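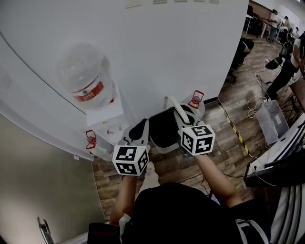 Home | Tickets | Queue | Docs | Log out

30 March 2021
Upendo Kariuki

Left gripper pose jumps during bin demos, right one fine. Cube tracking drops out for a few frames, comes back with the hand in the wrong place. Replay on the arm then overshoots the bin handle. 12 demos recorded so far, 7 unusable.

Tried:
- recalibrated head camera, no change
- wiped both cubes, no change
- swapped left and right grippers. Fault stays on the left side!! so not the cube print
- slowed down the reach, bit better

Looks worst when left hand is held low near the body. Cube face goes nearly flat to the camera and the solver flips. Himlow log shows "pose ambiguous" 54 times in one session.

Drita Dimitriou: which build? February one had the flip check off by default. Also dont start with hands at your waist, bring both up before you hit record.

Upendo: February build, yes. Flip check was off. Turned on, redid 3 demos, no jumps on two, third has one short gap at the start, around half a second. Replay not run yet, arm is booked.

Drita: trim the gap and keep it. Bin the 7 bad ones, do not let them get into the trainng set. Leaving open till you've run replay.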